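Firkix Two-Finger Gripper Set for Basket and Shelf Work

Product code 1662
Supplied by Getby Equipment

Overview

The Firkix set is a parallel gripper with two black textured fingers, a wrist camera and the cabling needed to fit both to a light robot arm. It is intended for organisations that handle mixed retail goods: grocery picking rooms, returns counters, training centres and test benches where bottles, tubs and bagged snacks have to be lifted from the same container.

Getby supplies the set as a single order line. Customers who already own a suitable arm may purchase the gripper without the camera, although the mounting plate is the same in either case and the camera can be added at a later date.

What is included

Gripper body with two fingers, fitted and adjusted
Wrist camera and bracket
Mounting plate and fixings
Power and data cable, to suit the arm named on the order
One spare pair of fingers
Printed fitting guide and inspection card

The robot arm, arm controller, work table and baskets are not included. Getby does not supply safety fencing. Where fencing or a light barrier is required by the site assessment, the cost should be entered as a separate item in the purchase request.

Choosing the correct fingers

The standard fingers have a diamond-textured inner face and a smooth bevelled outer edge. They narrow towards the tip so that they can be lowered between goods standing close together. They are suitable for rigid and semi-rigid packaging, including screw-cap bottles, cans and tubs.

Bagged goods present more difficulty. A bag that is only partly filled may fold between the fingers, and the gripping point will vary from one bag to the next. Customers whose stock consists mainly of bags are advised to consider the Walczak suction head, which fits the same mounting plate and is quoted separately. The two heads cannot be fitted at the same time.

Planning the purchase

A budget that covers the gripper alone is seldom sufficient. Purchasers should allow for the following before an order is raised.

1. Arm compatibility. Please state the make, model and software version of the arm on the enquiry form. An adaptor is needed for some older arms and adds to the delivery time.

2. Finger wear. The textured face should be inspected after every 1000 working hours and the fingers replaced as a pair. Sites running more than one shift should order a further spare pair at the outset.

3. Training. Getby offers a session at the customer's premises for up to two members of staff. It covers fitting, daily checks and the safe recovery of a dropped item. Sessions are held on a Wednesday and should be booked when the order is placed — later requests are met as dates allow.

4. Table and lighting. A firm table is required, with clear floor space on all sides from which staff may approach. Strong light from a window can affect the camera, and the position of the table should be settled before the arm is bolted down.

5. Test goods. Trials should use the customer's own stock, in the type of container that will be used in service. A mesh shopping basket holding drinks bottles and packaged goods of several shapes makes a more useful test than single items set out on a bare surface.

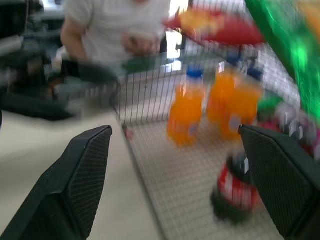
6. Support after the first year. The purchase price includes one year of telephone support. Further cover is provided through the Esach service plan, which is charged annually and may be ended at any renewal date. The plan covers the gripper and camera only.

Delivery and acceptance

Orders are dispatched when the compatibility check has been completed. The customer is asked to inspect the goods on arrival and to return the signed inspection card. Invoices are issued on dispatch, and customers who need an invoice to fall within a particular budget period should say so on the order. Requests for delivery before the end of the calendar year should reach us by November.

Unused sets may be returned in their original packing. Fingers that have been fitted to an arm cannot be accepted for return unless they are found to be faulty.

Quotations

Written quotations are prepared by Farzana Marikar, Equipment Sales, Getby. Please give the product code, the quantity required, the arm details and the delivery address. A separate quotation for the Walczak suction head or the Esach service plan can be supplied with the same reply — please mark the relevant box on the enquiry form.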